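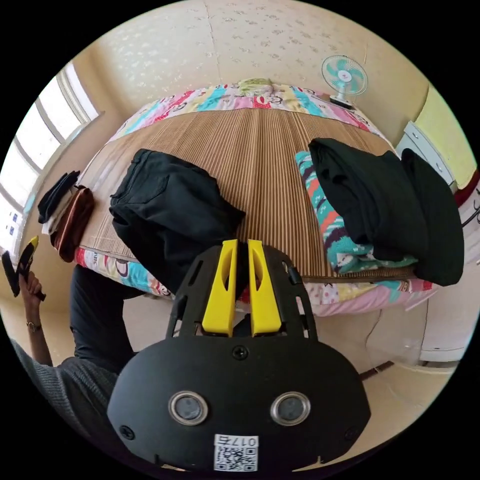 Bohdan Palamarchuk has coached Nivport's hockey team for five winters and he still hates the bus. Eleven hours up to Marnesness, two games, eleven back. "You get off and your legs are gone," he says. Last season he wanted the guys in a bed by ten the night before a road game, a real bed, none of this sleeping across two seats. Costs money. The club found it, mostly.

We talked by phone, him eating lunch, me typing badly. Nivport had just dropped 3 straight. He wasn't in the mood to talk about those.

"Power play's bad. Write that. We pass it around the outside like it's hot, and then somebody shoots into shin pads."

And the goalie? Schmieder, the rookie, has faced 689 shots already, way more than anyone planned. "He's tired. He won't say it. I'm going to sit him in December, a couple games, he can be mad at me."

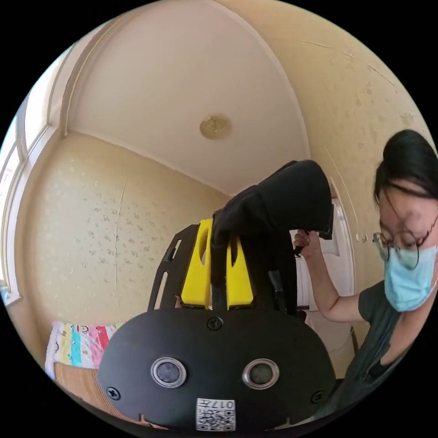 He'd rather talk about the rink anyway. The old Fekavo Arena got new boards over the summer and the puck comes off them faster than it used too. Visiting teams hate it. "First period they're chasing. We practice on it every morning, so we should be winning more than we do at home, right?"

Crowds are up a little, around 196 more a night. Palamarchuk noticed the noise before he saw the number.
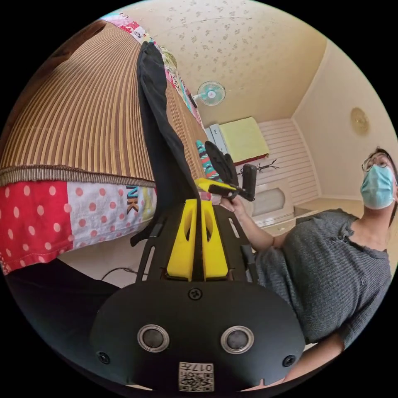
Does he think they'll make the playoffs?

"If we fix the power play, we're in. If we don't, we're watching."

Then he had to go. Practice at 2 and the Zamboni was acting up agian.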